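Section 5 – Mise en place, garnissage et entretien du porte-baguettes

Notice d'utilisation Netau, série Pomero
Édition du 16 février 2026

5.1 Objet de la section

La présente section concerne le porte-baguettes de table à compartiments, en plastique perforé, et les baguettes réutilisables qui s'y rangent. Elle traite de l'emplacement, de la pose sur tapis, du garnissage, du nettoyage et du remplacement des pièces. Le montage mural fait l'objet d'une notice séparée.

Les consignes s'appliquent à tous les coloris. Les références figurent au paragraphe 5.9.

5.2 Avant la première utilisation

1. Retirer le porte-baguettes de son emballage et ôter le film de protection du fond.
2. Contrôler les perforations. Une bavure de moulage qui accroche l'ongle peut être éliminée à la lime fine.
3. Laver le panier à l'eau tiède et au liquide vaisselle, puis rincer.
4. Laver les baguettes séparément, y compris lorsqu'elles ont été livrées sous sachet.
5. Laisser sécher l'ensemble à l'air libre pendant 12 heures.

ATTENTION – Ne pas utiliser de tampon abrasif. Les rayures retiennent l'amidon et ternissent le plastique de façon définitive.

5.3 Choix de l'emplacement

Le porte-baguettes se pose sur un plan horizontal, stable et sec. Dans une cuisine en L, le retour du plan de travail ou une table placée devant l'angle conviennent, à condition de laisser un passage libre vers l'évier. Respecter les points suivants :

– ne pas poser le panier sur une plaque de cuisson, même éteinte ;
– ne pas le placer sous le bec du robinet ;
– prévoir au-dessus du panier un dégagement supérieur à la longueur des baguettes, faute de quoi leur retrait se fait de biais et le panier bascule ;
– éviter l'exposition prolongée au soleil derrière une vitre.

Un plan en quartz ou en pierre reconstituée est lisse : le panier vide, très léger, y glisse au moindre contact. La pose sur tapis est recommandée.

5.4 Pose sur tapis

1. Essuyer le plan avec un chiffon sec.
2. Dérouler le tapis, poils vers le haut, et chasser les plis du centre vers les bords.
3. Poser le panier à plat, panneau arrière relevé côté mur, face perforée côté utilisateur.
4. Appuyer légèrement sur les deux extrémités du panier. Il ne doit pas se balancer.
5. Garnir les compartiments selon le paragraphe 5.5.

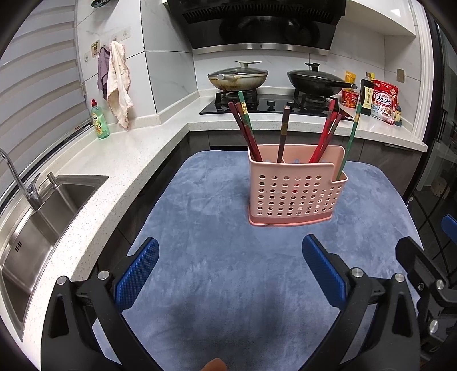
Peut-on laisser en permanence un tapis en tissu sous le porte-baguettes ?
Un tapis en tissu convient pour le rangement de baguettes déjà sèches. Pour l'égouttage, le remplacer par un plateau ou par un tapis absorbant lavable en machine, à retirer dès qu'il est humide. Un textile qui reste mouillé sous le panier prend une odeur et peut marquer le plan de travail.

NOTE – Les traînées claires et sombres qui apparaissent sur un tapis à poils courts tiennent au sens des fibres. Elles disparaissent d'un passage de la main et ne constituent pas un défaut.

5.5 Garnissage des compartiments

Le garnissage s'effectue une fois le panier posé. Ne pas transporter un panier garni en le tenant par les baguettes.

1. Trier les baguettes par paire, selon la couleur et le décor.
2. Présenter chaque baguette verticalement, pointe fine vers le bas. Les bandes décorées, situées vers l'extrémité la plus large, restent alors apparentes et facilitent l'appariement.
3. Commencer par les compartiments latéraux, puis garnir le centre.
4. Laisser les baguettes s'incliner librement. Il n'est pas nécessaire qu'elles soient parallèles.
5. Réserver le compartiment central aux baguettes dépareillées, en attente de leur pendant.

Les deux baguettes d'une même paire se rangent de préférence dans le même compartiment. Lorsque des jeux de couleurs différentes sont mélangés, le temps passé à reconstituer les paires au moment de dresser la table dépasse vite celui du rangement. Le tri préalable de l'étape 1 reste donc utile même pour un petit nombre de couverts.

Certaines versions comportent un compartiment abaissé sur un côté. Ce compartiment accepte les baguettes longues, mais aussi les baguettes pour enfant, qui s'enfonceraient trop dans un logement profond. Une baguette longue y dépasse nettement du bord : vérifier qu'elle ne gêne pas l'ouverture d'une porte ou d'un tiroir voisin.

ATTENTION – Ne pas forcer. Une baguette qui résiste est en général engagée dans une perforation de la paroi. La remonter, la redresser et la présenter de nouveau. Une pointe coincée puis tirée latéralement peut fendre la paroi entre deux trous.

ATTENTION – Les couteaux, brochettes métalliques et pailles en verre ne doivent pas être rangés avec les baguettes. Leur poids ou leur tranchant n'est pas compatible avec le panier.

5.6 Équilibre du panier

Un panier chargé d'un seul côté reste stable tant que son fond porte entièrement sur le support. Sur un tapis épais, le fond peut s'enfoncer davantage du côté chargé. Procéder alors comme suit :

1. Retirer les baguettes du compartiment le plus garni.
2. Tirer sur les bords du tapis afin de supprimer l'ondulation située sous le panier.
3. Reposer le panier et répartir les baguettes de part et d'autre du centre.
4. Retirer puis remettre une baguette d'une seule main. Si le panier se soulève, réduire le nombre de baguettes ou choisir un tapis plus mince.
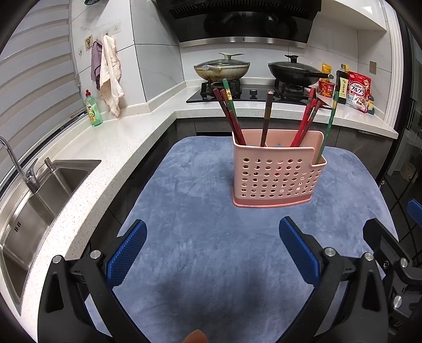 Après toute modification du garnissage, reprendre l'étape 4. L'essai se fait d'abord avec une baguette extérieure, celle qui exerce le plus grand effort latéral, puis avec une baguette du centre. Un panier qui se déplace sans se soulever peut être calé par quatre pastilles antidérapantes, collées sous le fond après dégraissage. Ne pas obstruer les orifices d'écoulement lorsque le modèle en possède.

5.7 Nettoyage courant

Fréquence conseillée : une fois par semaine, ou dès l'apparition d'un dépôt au fond des compartiments.

1. Vider le panier et poser les baguettes sur un linge propre.
2. Retourner le panier au-dessus de l'évier et tapoter le fond.
3. Faire tremper dans l'eau tiède additionnée de liquide vaisselle.
4. Passer un goupillon souple dans chaque compartiment, puis une brosse à poils fins sur les perforations, de l'intérieur vers l'extérieur.
5. Rincer abondamment et laisser égoutter, ouverture vers le bas.
6. Essuyer la base avant de remettre le panier sur le tapis.

Le tapis se secoue à l'extérieur. Pour le lavage, se conformer à son étiquette. Le remettre en place seulement lorsqu'il est sec au toucher sur les deux faces.

Pour les baguettes, le mode de lavage dépend de la matière. Les baguettes en bois ou en bambou se lavent à la main, sans trempage prolongé. Les baguettes en résine supportent en principe le lave-vaisselle – consulter l'emballage d'origine en cas de doute. Les décors dorés s'altèrent plus vite que le reste de la surface, quelle que soit la matière.

NOTE – Des traces blanches autour des trous indiquent un dépôt de calcaire. Appliquer du vinaigre ménager dilué à parts égales, laisser agir quelques minutes, brosser et rincer.

5.8 Anomalies et remèdes

Le panier glisse sur le plan de travail.
Support humide ou panier trop peu chargé. Essuyer, poser le tapis ou coller les pastilles.

Les baguettes se croisent et s'accrochent au retrait.
Compartiment trop garni. Déplacer une paire vers un autre logement.

Une pointe dépasse par une perforation.
Baguette trop fine pour le modèle. Utiliser l'insert à mailles serrées (paragraphe 5.9).

Le fond dégage une odeur.
Baguettes rangées humides. Nettoyer selon 5.7, puis laisser le panier vide jusqu'à séchage complet.

Le coloris pâlit.
Exposition au soleil ou produit chloré. L'altération est sans effet sur l'usage, mais elle est irréversible.

Une fissure apparaît entre deux trous.
Cesser l'utilisation et remplacer le panier. Ne pas réparer à la colle une surface en contact avec des ustensiles de table.

5.9 Pièces et accessoires

Porte-baguettes Pomero, panier seul : réf. 668
Insert à mailles serrées : réf. 1 458
Pastilles antidérapantes : fournies avec le panier, disponibles également au détail

Les pièces se commandent auprès du distributeur Sithole ou du dépôt de Curkedthorpe. Indiquer le coloris lors de la commande. De légers écarts de teinte entre le panier et sa base sont possibles d'un lot à l'autre et n'ouvrent pas droit à échange.

5.10 Stockage prolongé

Avant une période sans utilisation, vider, laver et sécher le panier. Le ranger à l'endroit, sans charge sur le panneau arrière. Conserver les baguettes à plat, liées par paire au moyen d'un ruban de coton. Les élastiques en caoutchouc collent aux surfaces laquées et sont à proscrire.

Lors de la remise en service, reprendre la procédure à partir du paragraphe 5.2, étape 3.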